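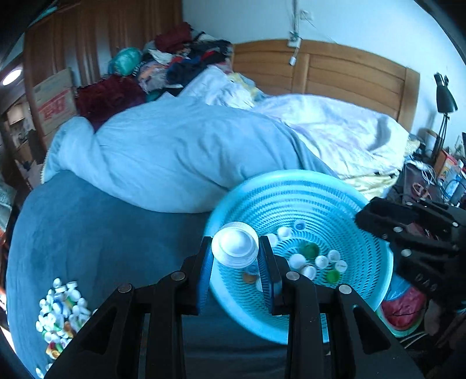

Finding Compressed Air Leaks by Ear and by Instrument at the Drorkstead Packaging Plant
Project report, Industrial Maintenance Practice
Jaxon Thibodeau and Chie Ebihara

Background

Compressed air is expensive and it leaks. Every textbook we were given says so, and every company that sells leak detectors says so louder. The Drorkstead plant outside Drollasby runs its filling line, its case packers and most of its clamps on air from a pair of screw compressors in a lean-to behind the warehouse. The maintenance office had been offered a Neseck handheld ultrasonic detector on trial, along with a brochure that promised the unit would pay for itself before the end of the first survey.

We were asked to use the detector on a real system and report what it found. We decided to also check whether what it found was true, which the assignment sheet did not ask for but probably should have.

How the detector works

Air escaping through a small gap makes turbulent noise, much of it above the range of human hearing. The detector picks up that noise, shifts it down so it can be heard in headphones, and shows a level on a small screen. The operator sweeps the unit along the pipe, turns the sensitivity down as the sound gets stronger, and closes in on the source. A rubber cone on the front helps block noise from the sides.

The screen also offers a "leak rate" and a "yearly cost." The manual says very little about how these are worked out. You enter the line pressure and the distance to the leak, and a number comes up. It does not ask what shape the hole is or what else is running nearby.

Method

We surveyed the main header, the drops on the filling line and the case packer manifolds, 226 joints and fittings in all. Quick connects, hose barbs, regulators, filter bowls and valve blocks were each given a line on the survey sheet. The work was spread over four shifts so that we could see some of the same equipment running and idle.

One of us carried the detector while the other wrote. Anything that gave a clear peak got a paper tag with a number on it. On a later pass we went back to every tag with a brush and a cup of soap solution and watched for bubbles. Where the fitting was too hard to reach with the brush we used a spray bottle with an extension tube.

We also swapped jobs halfway through, mostly because Chie's neck was sore. This ended up mattering, as explained below.

Results

The detector gave us 47 tags. Soap solution showed bubbles at all but 10 of them.

Most of the real leaks were where any mechanic would have guessed: quick connects with worn seals, push-in fittings where the tubing had been cut at an angle, and the drain valves on filter bowls. The worst by ear was a cracked bowl on the second case packer. It could be heard without headphones from the aisle, and the operator told us it had been hissing since March. No instrument was needed for that one. What it needed was a work order, and when we looked, it already had one.

The false tags were more interesting. They came from two kinds of place. Some were next to exhaust mufflers on the valve blocks, where air is supposed to come out. Others were on smooth sheet metal guards and on the wall behind the header, where the sound from a real leak was bouncing back at us. Our notes show that most of these were made early, before we learned to block the reflection with a piece of cardboard.
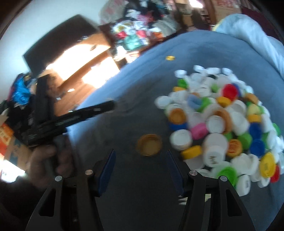 Bottle cap, open side up, on a blue-gray sheet.

We cannot say how many leaks the detector missed. To do that we would have had to soap every joint on the survey sheet, and we ran out of access time. We want to be plain about this gap, as the brochure's claim that the unit "finds every leak" can't be supported by our work or by any survey that only checks its own tags.

Operator effect

After we changed over, Jaxon went back down a stretch of the filling line that Chie had already covered. He tagged fittings she had passed and passed fittings she had tagged. We repeated the disputed ones together and most came down to how far each of us had turned the sensitivity. The instrument was the same and so was the line pressure. A plant that hands this tool to a new person every quarter should expect its leak count to move around for reasons that have nothing to do with leaks.

About the savings figure

We were not able to confirm the cost numbers on the screen, and we have left them out of this report on purpose. On the same fitting, with the same settings, the yearly cost changed when we tilted the unit or when the packer next to it cycled. The person from Neseck who came to collect the trial unit told us that the figure is "directional." That may be so, but the brochure adds these directional figures together and prints the total in large type.

A fairer test is how long the compressors run loaded while the plant is idle, before and after repairs. The controllers log this already. We asked for the log and were given a printout covering the period before our survey. The period after does not exist yet, because at the time of writing only the push-in fittings had been fixed. Anybody who wants to know if the survey saved money will have to wait and look at the log.

What we would suggest

Buy or borrow a detector if the plant is going to fix what it finds. Otherwise the tags just hang there. Several old tags from an earlier survey by a contractor named Tanabe were still on the header when we started, faded and greasy, and some of them were on fittings that bubbled for us too.

Do the sweep when the line is down and the header is still charged. Carry cardboard. Soap every tag before writing it up — it adds a minute or two per fitting and takes the false ones off the list. Keep the same operator for the whole survey, and write down the sensitivity setting next to each tag.

Ignore the cost screen until somebody can explain it.

Remaining work

The disputed fittings are listed on the last survey sheet with both sets of initials. The overhead header in the warehouse was never surveyed, as the lift was in use every time we asked. The spray bottle and the spare headphones are still in the maintenance office and need to go back to the lab.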